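Monter un fond noir sur trois côtés autour d'un plan de travail

Atelier > Textiles et cloisons légères
Mis à jour le 16 septembre 2022

Un fond de tissu noir autour d'une table supprime les reflets parasites, masque les étagères et isole visuellement le poste. La fiche traite du montage, du défroissage, de la fixation de lettres découpées et de l'entretien. Elle vaut pour une table d'atelier, un bureau ou un établi de dimensions courantes. Pour une pièce entière, voir la fiche sur les rails de plafond.

Choix du tissu

Les tissus utilisables se rangent selon leur grammage et leur surface. Un coton gratté mat absorbe bien la lumière, retient la poussière et pèse sur les attaches. Un polyester tissé serré est plus léger et marque moins au pliage, avec un léger brillant sous éclairage rasant. Les satins et doublures sont à écarter.

Faire l'essai avec une chute avant d'acheter le métrage : la suspendre verticalement, l'éclairer de côté puis par l'arrière. Un tissu acceptable de face peut laisser passer nettement une lampe placée derrière. Dans ce cas, doubler la toile ou changer de référence. Le Mak noir de Rosturden passe cet essai en une seule épaisseur. Le Bellstead, moins cher, demande à être doublé.

Acheter tous les panneaux dans le même rouleau. Deux noirs de bains différents se distinguent dès qu'ils se touchent à un angle.

Mesures

Prévoir trois panneaux : un fond et deux retours. Le fond prend la longueur de la table plus 35 cm de débord de chaque côté. Chaque retour prend la profondeur de la table plus la largeur de recouvrement à l'angle, soit 9 cm au minimum. En hauteur, mesurer depuis le support jusqu'à une main sous le niveau du plateau, puis ajouter l'ourlet.

Si le tissu n'a pas été lavé, ajouter la marge de retrait indiquée par le fournisseur. À défaut d'indication, laver une chute mesurée au préalable et calculer.

Les retours peuvent être parallèles ou légèrement ouverts vers l'avant. L'ouverture facilite le passage des bras et laisse entrer davantage de lumière. Parallèles, ils masquent mieux les côtés. Sur une table courte, préférer l'ouverture.

Support et attaches

Trois supports conviennent : une tringle télescopique, un câble gainé tendu entre deux points fixes, un cadre en tube. Le câble fléchit au milieu quelle que soit la tension. Au-delà de deux mètres, ajouter un point de reprise central.

Les pinces doivent mordre à plat sur l'ourlet replié, jamais sur l'épaisseur simple. Poser d'abord les deux pinces d'angle du fond, vérifier le niveau, puis compléter si la toile baille. Sur un tissu léger, deux pinces suffisent souvent pour le panneau arrière. Choisir des pinces foncées. Une pince chromée renvoie un point lumineux visible de toute la pièce.

À l'angle, le retour passe devant le fond, et la même pince prend les deux épaisseurs. Si la mâchoire est trop étroite, coudre une patte sur le bord du retour. Les modèles Fitham à ressort plat acceptent deux ourlets superposés. Les pinces à dessin de petite taille, non.

Lester le bas avec une chaînette glissée dans l'ourlet. Les plombs cousus isolés créent des pointes et tirent la toile en éventail.

Défroissage

Les plis de pliage sont horizontaux et persistants. Ils partent mal par simple suspension. Procéder dans cet ordre : suspendre, lester, laisser une nuit, passer le défroisseur vapeur de haut en bas côté envers. Ne pas appuyer la semelle. Les ondulations verticales douces peuvent rester, elles donnent de la tenue et se remarquent peu. Les marques horizontales résiduelles se reprennent au fer, sur pattemouille, panneau déposé.

Stocker ensuite le tissu roulé sur un tube de carton, endroit vers l'extérieur. Un panneau roulé se remonte sans repassage.

Lettres découpées sur le fond

Un nom de projet, de groupe ou de poste se fixe directement sur la toile. Le contraste est favorable : tous les tons clairs et vifs ressortent sur le noir, y compris le pêche et le jaune-vert. Seul le violet demande un contour pâle pour rester lisible à distance.

Découper en laissant un liseré clair autour de chaque lettre. Les formes rondes se découpent plus vite que les caractères à empattements et gondolent moins. Pour deux lignes, réserver la grande taille aux capitales de la ligne inférieure. Un léger arc sur la ligne supérieure évite d'avoir à tenir un alignement strict que la toile, souple, ne respectera pas de toute façon.

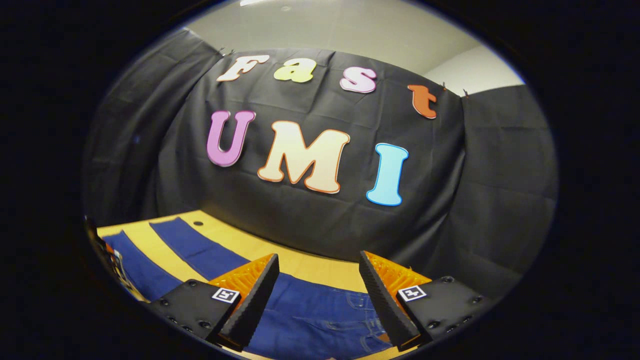
Rosimeire Paiva recommande de composer les deux lignes au sol, sur une feuille de papier kraft, et de piquer le gabarit entier sur la toile avant de poser la première lettre. Elle ajoute que l'erreur la plus fréquente porte sur la largeur du M, à compter pour une lettre et demie dans le calcul de l'espacement.

La méthode du gabarit est retenue ici. Marquer le haut de chaque lettre à la craie tailleur, retirer le kraft, fixer. Effacer la craie à la brosse sèche, sans eau.

Pour la fixation, l'épingle fine est la solution la moins agressive : deux par lettre étroite, trois ou quatre par lettre large, piquées en biais dans le liseré. Le ruban double face tient mal sur le coton gratté et laisse un dépôt de colle. L'auto-agrippant ne se justifie que si le texte change souvent. Ne pas agrafer.

Un carton de 300 g/m² reste plan. Un papier ordinaire se voile en quelques jours dans une pièce humide ; le contrecoller sur carton mince avant découpe.

Le plateau

Un plateau clair, jaune ou ton bois, se détache franchement du fond et renvoie de la lumière sur les pièces posées. S'il brille, le traiter à la cire mate ou le couvrir d'un sous-main. Lorsque le plateau est percé d'un passe-câble, garder ce côté accessible et ne pas laisser le retour de tissu tomber dessus. Le câble qui frotte la toile finit par la tirer.

Laisser un jour de quelques centimètres entre le chant arrière du plateau et le tissu. La toile coincée contre le chant se lustre et la trace ne part pas au lavage.

Sécurité

Pas de fer à souder, de pistolet à air chaud ni de lampe halogène à l'intérieur de l'enceinte. Utiliser un tissu classé au feu dans les locaux recevant du public et conserver le certificat avec la facture. Le lavage annule certains traitements ignifuges ; lire l'étiquette avant. Garder dégagées les bouches de ventilation du plafond.

Entretien

Brosse à vêtements ou rouleau adhésif chaque semaine, de haut en bas. Aspirateur à faible puissance une fois par mois, embout textile. Retirer les lettres et toutes les épingles avant dépose, puis passer un aimant sur la toile. Lavage à froid, essorage court, séchage à plat.

Coût relevé en atelier

Tissu Mak en trois panneaux, cadre en tube, chaînette : 553 euros. La même installation sur câble, en Bellstead doublé, est revenue à presque 47 % de moins. Les ourlets ont été cousus sur place dans les deux cas et ne sont pas comptés.

Prochaine révision de la fiche en octobre, avec le tableau des pinces par épaisseur d'ourlet.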